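Filed under: Members' List > Policies and Notices

Subject: Re: Storage of personal effects in shared rooms

Dear members,

The office has received the following query and replies to the whole list.

> On 2021-12-25, Drahomíra Čierny wrote:
> Does the new storage rule cover small items left on tables
> overnight, or only boxes and furniture? The notice in the
> Brinkmann building does not say. I would also like to know
> how long unclaimed items are kept.

The rule covers all personal effects, whatever their size. Small articles left on tables will be moved to the shelves at the Conau entrance and held for 40 days. Larger articles go to the basement store and are held for 70 days. 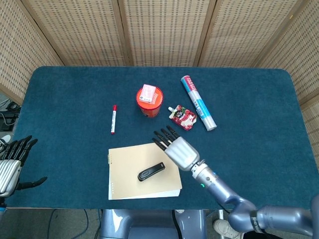
Small articles on a table, with a folding screen behind.

Members who wish to leave materials in place for more than one night should apply to the office in writing, stating the room and the dates required. Permission is given for one room at a time and may be renewed once. Labels are available at the desk and should carry the member's name and list number.

Food is treated separately. Under section 4 of the house rules, opened food is discarded at the end of each day. Sealed food may be kept in the kitchen cupboard on the ground floor, provided it is dated.
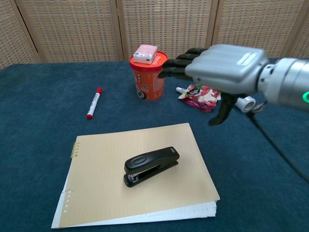 The July revision of the rules also set a fee of 45 crowns for the return of any article from the basement store. That fee remains unchanged. It does not apply to articles collected from the Conau shelves.

Requests concerning the Nuser room should continue to go to the booking desk.

Yours faithfully,
Members' Office, Clolanance House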